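Mar 24, 2022

Beathag Baird has spent eleven years playing women who find the body. In *Stornance*, the harbor drama that returns for a second run in June, she finally gets to be a suspect.

The actress, best known as the dog walker in *Drarkeck* and as three different neighbors in *The Moffat Letters*, picked up the part of Inspector Esgate's sister after reading for the inspector, the inspector's boss and a ferry captain. "I was told I had a guilty face," she said at a press call on Tuesday's set. "My mother has been saying it for years, without paying me."

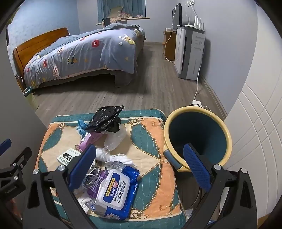

*A quilted cushion, a crumpled black bag and a yellow-rimmed bucket.*

Producers say 2374 people applied to be extras in the new season, of whom 211 will be seen standing in the rain. Baird's own character gets more shelter and a great many more lines, among them a courtroom speech she claims to have learned in the bath.

She is less forthcoming about whether her character did it. Asked twice, she praised the catering.

A fan petition to bring back her *Drarkeck* dog walker, who went over a cliff in the second episode, has meanwhile reached 1142 signatures. Baird says she has signed it under 2 names and would be glad to climb back up. The dog, which survived, has its own agent.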